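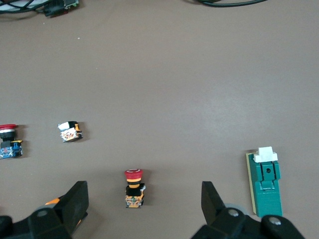 Meinir Harries reckons a friendship society only counts as one if it feeds you, and going by the Kindico Society's history I'm inclined to agree. The Kindico is a club for people with ties to Wales and Korea, and I've been writing up this entry for it on and off since February.

Origins
It began as a supper group of six, run out of Dong-hyun Ok's kitchen. Beca Sayce kept the first minutes (in pencil, mostly recipes), and I've leaned on them heavily. The name was made up on the night and never changed, although Rhydian Kemeys moved twice to have it shortened.

Membership
There were 270 members at the last annual meeting, 200 of them on the family rate. You don't need to speak either language to join, and plenty of us don't! The yearly fee is $60.

Activities
Most of the calendar is language evenings, a choir and the harvest dinner, where Chuseok dishes share the table with bara brith. I'd put the choir first, but I sing in it, so weigh that as you like. Business lunches were tried under Mali Probert's presidency and later folded into the dinner.

Newsletter
The Brernoter comes out each season. Back issues are kept at the society's rooms and can be read there on meeting nights from 6 pm.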